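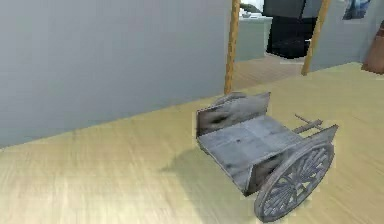

Page 7 of 15

Figure 3. Rendered view of the cart asset on the light wood floor of the Rellard room, with the two shafts toward the upper right.

4.2 Scene Generation and Wheel Contact

Objects in the training set were drawn from the Skiltuden library, which holds 243 meshes with textures. Each mesh was placed in one of 32 indoor rooms and given a random yaw angle. The cart in Figure 3 was one of the harder assets to place. Its spoked wheels, flat bed and thin shafts call for different collision shapes, and a single convex hull closes the gaps between the spokes and fills the space between the shafts. A planner that uses the hull treats any grasp on one shaft as a collision with the body.

We therefore split each mesh into convex parts with the method of Gebremichael, using the same concavity limit for all assets. Wheels were handled separately. The rim was replaced by a thin cylinder for floor contact, while the spokes were kept as parts for contact with the gripper only. Shafts and handles were modeled as capsules. Mass was assigned by volume with a uniform density, and the center of mass was left where the solver put it. Friction between rim and floor was drawn once per episode and held fixed until reset.

Placement was checked before rendering. The object was released just over the floor and the simulator was run until all link speeds fell below a threshold. Scenes in which the object tipped or came to rest with a part inside a wall were thrown out and drawn again. Of the scenes kept, 197 were set aside for testing and never used to tune the policy. Room furniture was static and had collision shapes of its own, but it was left out of the reward.

The task is to take hold of a handle, shaft or rim and move the object to a goal pose on the floor. Success requires the final pose to be within the position and yaw limits given in Section 3.4. The policy receives one color image and the joint state. It has no access to the mesh or to the part labels. The baseline, Brilton, uses the same input but was trained with single-hull collision shapes.

Most baseline failures on wheeled objects occurred during approach. The arm stopped short of the handle, at a distance close to the gap between the hull and the true surface. With split shapes this error was rare, and the remaining failures came mainly from slip after the grasp was closed. Slip was more common on thin round parts than on flat boards. Results by object class are given in Table 2.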